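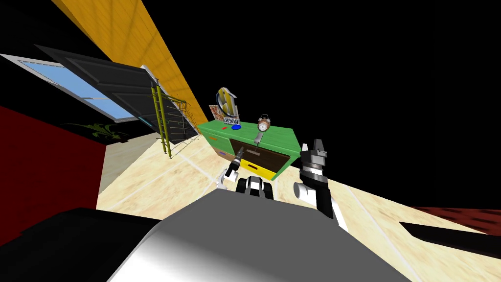
**Figure 4.** Simulated view over the robot's body toward a green cabinet with one drawer open; the left gripper points at the cabinet front.

### 3.2 Swing measurement and player sample

The swing data come from a single data set recorded at the Gramimora indoor range and processed with Clasteo, our in-house segmentation software. Nine professional golfers took part, all with at least one full season on a developmental tour. Each player hit drivers, mid-irons and wedges in blocks, with the order of clubs drawn at random. After removal of shots with missing markers, 1,504 swings were kept for analysis.

Swings were divided into backswing, transition, downswing and follow-through. The start of the transition was set at the first reversal of pelvis rotation, following the definition in Lindqvist and Erko. This point comes earlier than the reversal of the club itself, and in two players the gap between them was large enough to change the length of the backswing phase by a visible margin. We report results for the pelvis definition only. Results under the club definition followed the same order across players, with wider intervals for the wedge.

Peak clubhead speed was modeled with player as a random effect and club type, backswing length and lead wrist angle at the top as fixed effects. Lead wrist angle was centered within each player. A bowed wrist at the top was linked to a more closed clubface in early downswing, but its link to peak speed was weak once backswing length had been entered. Players with a short backswing reached similar driver speeds through a faster transition - a pattern that did not hold for the wedge, where speed was chosen by the player to fit the target distance.

Swing style was rated separately by two coaches, R. Kobori and T. Liew, who viewed stick-figure replays without names or ball flight. Each replay was scored as typical or unusual on grip, plane, wrist and finish. Agreement was good for plane and finish and poor for grip, which the replays show badly. Grip scores were therefore dropped from the model. Disagreements on the other items were settled by a third rater, P. Lehtinen.

Unusual swings were no more variable in face angle at impact than typical ones. The interval for this difference is wide, and with a sample of this size it cannot rule out a modest effect in either direction. Tournament scoring was not modeled in this section; it is treated in Section 3.3, together with the missed-cut records compiled by M. Chowdary.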